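Ponside craft room opens its doors on Monday

12 comments
80 shares

Ponside has a craft room again, and it's a lovely one! The Mimine opens on Monday in the old shoe store on Marwat Street, with long tables, good lamps and a whole wall of drawers that the team has been filling for weeks. Doors open at 10 a.m., and the first 121 visitors get a free bag of odds and ends to take home and turn into something.
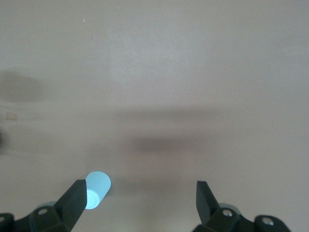 Small parts are the heart of the place. The Mimine has sorted 1140 of them so far – beads, pegs, caps, spools and plenty of bits that don't have a proper name – and most came from people in town clearing out their sewing boxes and garages. The tabletops are a plain, pale beige, and it's a great choice for this kind of work, as even a little sky-blue cylinder shows up nicely against it. Anyone who has hunted for a dropped bead on a patterned tablecloth will be thrilled.

Husen, the hardware store next door, put in $1000 toward the lamps and is also giving the room its leftover paint cards, so color matching should be fun. Kids are welcome all day, and there's a quieter evening session from 6 p.m. for anyone who wants to sit and work without glitter flying around.

Entry is free through October. Bring an apron, and bring your spare buttons too – the button drawer still has lots of room.

Share this story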